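Progress report no. 3: Festanness slot game, Mumia studio
Reporting date: 5/5/23

Summary

Work on Festanness is going according to the plan, with one delay in the sound part. The base game is finished and can be played from start to finish. The free spins feature is playable, but the colours of the bonus symbols are not final.

Work done in this period

The maths model was sent to Hamel for checking and came back with two remarks. Both are corrected. We moved from five paylines sets to one fixed set, as your office recommended in the last review, and players in the test group found it easier to understand.

The test group played 2355 rounds on phones and 855 on desktop. We recorded 302 comments. Most of them concern the speed of the reels, which many people felt was too slow after a win. A setting for faster play is now in the menu.

Open matters

Ernon has delivered 86 sound files, but the music for the final level is still missing. They have promised it in writing for the next period. We have asked for a shorter loop, so that the game stays light to download on older phones.

The French text for the Canadian market is translated and waits for a second reading. The licence papers are with the lawyer.

Budget

Spending is inside the approved amount. We do not ask for a change. The unused part of the travel money will be kept for the launch in August.

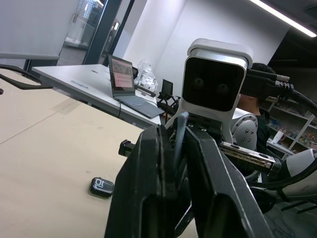
Next steps

Finish the bonus symbols, receive the last music from Ernon, and send the complete build to Hamel for the second check.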